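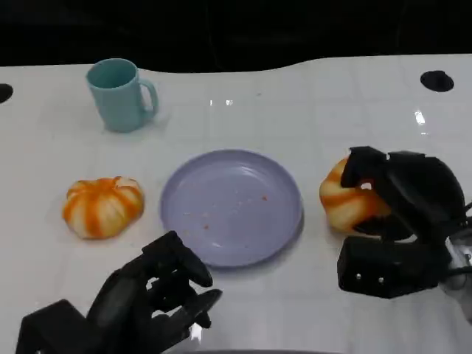 Figure 4. Tabletop task, two-hand setup. Right hand holding one striped pumpkin next to the plate, left hand open. Mug at the back.

5. Equipment and budget planning

5.1 What the task needs

We started from the task and worked back to the shopping list. Most of our tabletop work is the kind shown in Figure 4: a plate, a mug, a couple of small striped pumpkins, two multi-fingered hands. The objects cost next to nothing. The hands are where the money goes, then the spare parts, then the table – in that order, by a wide margin.

First question was whether we needed two full hands at all. A plain two-jaw gripper on the left side would of saved a good part of the request. We kept both hands. Several tasks in the Vosdale set swap the roles of left and right half way through, and a mixed pair means writing and tuning everything twice. Staff time was the tighter limit for us.

5.2 Spares

Spares were underplanned in the first draft, sent in April. It had one set of finger parts per hand and no cables. The revised plan lists 11 spare finger segments, two cable sets per arm, and a small box of screws in the sizes used on the hand housings. Cheap items, long lead times. Urnberg quotes 40 working days for segments and will not split an order, so everything goes in at once at the start of the budget year.

Line item for spares in the revised plan: $2795. Shipping not included, see 5.4.

5.3 Table and objects

The table top is glossy white. Looks clean, wipes clean, but it throws back the overhead lights (glare streaks, Fig. 4) and we want a matte cover for the next round. Chrysikopoulos offers one cut to shape, including the round openings, at $330. A roll of matte film cut by hand would be cheaper. We budgeted for the cut one, edges of hand-cut film lift after a while and then have to be redone.

Objects are bought in pairs where possible. Same pumpkin twice, same plate twice. A lost or cracked object with no match on the shelf changes the task, and the earlier runs can no longer be compared with the new ones. Color matters too, suppliers drop colors without notice. Buy the extras on day one.

5.4 What we left out

Shipping and import fees, which depend on the site. Floor space. Service contract for the arms – Hatska includes the first year, after that the price is by quote and we did not have a quote in hand on Sunday, September 6, 2026, when the numbers in this section were frozen. Groups planning a simlar setup should ask for the second-year price before signing. Power and network work was paid from a separate building fund and is not counted here.

Section 6 turns to operator hours, the other large cost.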